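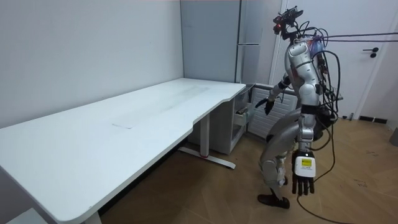
Renting a flat sight unseen, a few notes from someone who has now done it twice. I moved to Misier for work in August and had three days to find somewhere. You go by the photos and the floor plan, and the floor plan is usually wrong. Mark your own furniture on it to scale before you sign. A big white desk like this one takes up most of one side of a small room, and that's before you've pulled a chair out or opened a drawer.

Ask for the width of the front door and the stairs, in centimetres. My couch went into storage on Prenano Street because the landing was too tight. Storage cost me 218 dollars over the winter and I still sold the couch.

Bond is the other thing. Mine was up to 3000 once they added the pet clause, and I don't have a pet. I rang and they took it off. Read every page.

First shop after the move was at the Trasonari market. Bin bags, dish soap, light bulbs, vinegar. It's a 30 minute walk and the bus is no quicker with bags.

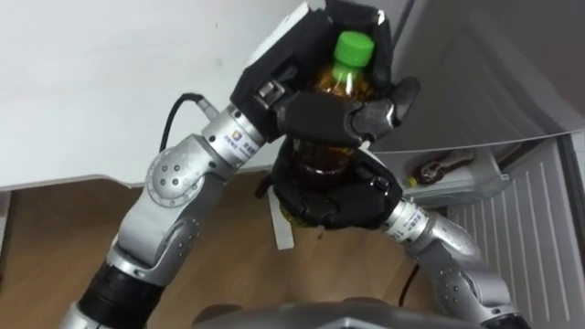
Green cap, dark amber-brown inside.

Inspection report next. The agent gives you a form with every room on it and most boxes already ticked "good". Change them. I found 46 things in mine, mostly chips and nail holes, and a cracked tile behind the toilet. It took one evening. Send it back by email so there's a date on it, and keep a copy somewhere other than your phone.

Floors get the most arguments at the end of a lease. Write down what yours are made of and which way the boards run, and note any scratch longer than a finger.
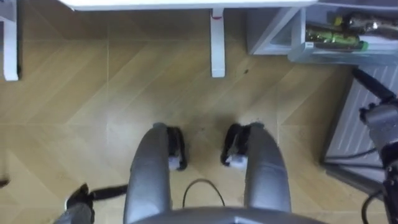
Felt pads under every chair and table leg, then check them twice a year - they pick up grit and start doing the scratching themselves. Sweep before you mop. My last agent, Stoica, wanted to charge me for a mark by the balcony door that was on my report from day one. I forwarded the email and got the full bond back nine days later.

Will add a post on getting the power connected when I've dug out the bills.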